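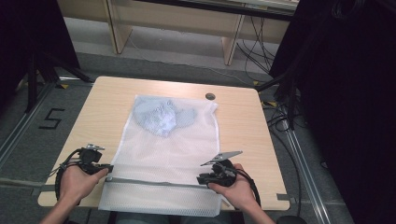 PUBLIC PETITIONS

Frequently Asked Questions

What is a public petition?

A public petition is a written request that asks the Irthorpe Assembly to take action, to change a bylaw, or to hold a debate on a matter within its powers. It may be submitted on paper or through the Assembly's online form.

Who may submit a petition?

Any person who lives, works, or studies in Irthorpe and is at least 16 years old may act as lead petitioner. Citizenship is not required. An organization may submit a petition, but it must name one individual as the contact for all correspondence. Members of the Assembly and their paid staff may not act as lead petitioners.

How many signatures are needed?

A petition is registered once it carries 211 valid signatures, including that of the lead petitioner. A petition that reaches 1,861 valid signatures within the collection period must be placed on the agenda of a full sitting. Petitions between these two thresholds are answered in writing by the responsible department.

How long is the collection period?

The period is 13 weeks from the date on which the text is approved for publication. It cannot be extended. If the Assembly is dissolved for an election, the period is suspended and resumes when the new Assembly first meets.

May paper and online signatures be combined?

Yes. Paper sheets must show the full text of the petition at the top of each page, and each signer must provide a name, a street address, and a handwritten signature. If the same person signs both on paper and online, only one signature is counted.

What subjects are not accepted?

The Petitions Office cannot accept a text that concerns a case currently before a court, names a private individual in connection with an alleged offense, or asks for a decision on a single planning application. Requests about the hiring or dismissal of an identified employee are also outside the procedure. Petitions on national matters will be returned with the address of the appropriate body, where one can be identified.

My petition is similar to one already open. Will it be refused?

If the action requested is substantially the same, the Office will decline the second text and inform the lead petitioner of the one already published. Petitions that address the same subject but ask for different or opposite action may run at the same time.

May I change the wording after publication?

No. Minor spelling errors can be corrected by the Office on request. Any other change requires the petition to be withdrawn and resubmitted, and signatures already collected do not carry over.

How are signatures checked?

Names and addresses are compared with the municipal register. Signers who work or study in Irthorpe but live elsewhere may be asked to confirm their connection. In the last session the Office set aside 656 signatures, most of them duplicates or entries with no address. The lead petitioner receives the total number accepted and the total set aside, but not the details of individual entries.

Will my name be made public?

Only the name of the lead petitioner is published. The names of other signers are not released to Members, departments, or the press. Signature records are destroyed six months after the petition is closed.

May I speak when my petition is debated?

The lead petitioner may address the sitting for up to five minutes before Members begin debate. A substitute may be named in writing no later than noon on the working day before the sitting. Interpretation, including sign language, can be arranged through the Office.

Is the Assembly required to do what the petition asks?

No. The Assembly must consider a petition that meets the higher threshold and must record its decision, but it remains free to accept the request in whole or in part, refer it for further study, or reject it. A rejected petition may not be resubmitted during the same session.

How do I appeal a refusal to register my petition?

A request for review should be addressed to the Clerk of Petitions, Elsie Dunmore, and should state which ground of refusal is disputed. Reviews are decided by the Deputy Clerk, Róisín Nic Aodha, if the Clerk took the original decision. Requests received while the Assembly is in recess in December are considered when the Office reopens.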